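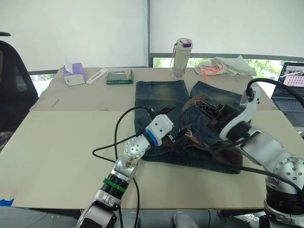 Search this site... Go

July 2020
by Caradog Morgan

Closet and laundry odds and ends

Quick ones this month, mostly from the notebook by the washer.

Jeans – inside out, zipped, cold. Every time. Empty the pockets first, I ran a pen through in May and lost 2 good shirts to it.

Shirts. Pull them out the minute the dryer stops, shake hard, hang. Ten minutes late and your ironing. Top button done up or the collar goes sideways.

Deodorant marks on dark tees: rub with a dry sock. Works on most.

Towels. No softener. They stop soaking up water and then you wonder why. Half a cup of white vinegar in the rinse if they smell, about once a month is plenty.

Belts. Take them off before the wash, obviously. Hang by the buckle or roll loose, not tight, a tight roll leaves a curve. Leather gets a wipe with a damp cloth, let it dry, then a little conditioner. Dry belts crack at the holes first – check there. 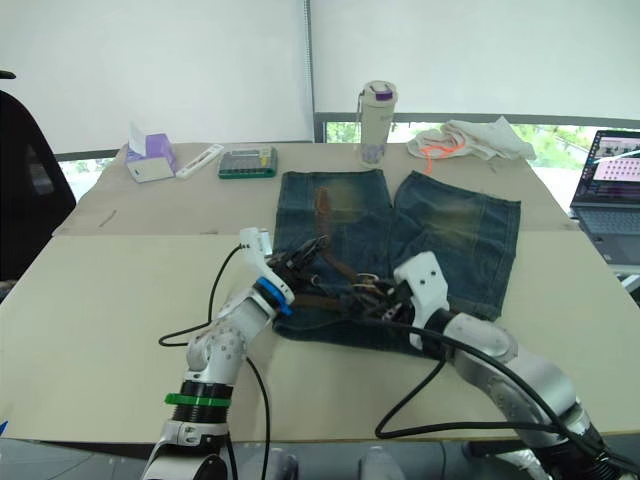
Denim shorts and a brown leather belt.

Shelf space: fold jeans in half, then in thirds, stand them on end like files. I get 16 pairs in one Skidska box (the deep one). Sweaters lie flat, never on hangers, the shoulders go pointy.

Moths. Cedar blocks need sanding every so often or they quit smelling of anything. Fine paper, 10 strokes a side, done.

Stuck zipper – pencil lead along the teeth. Candle stub if its a plastic one.

Sneakers: stuff with newspaper, change it after an hour, stuff again. Don't put them by the heater, the glue lets go.

Lint trap. Clean it every load. Wash the screen in soapy water now and then too, dryer sheets leave a film you cant see.

More on ironing boards next time, the Ferkell cover I bought is already scorching.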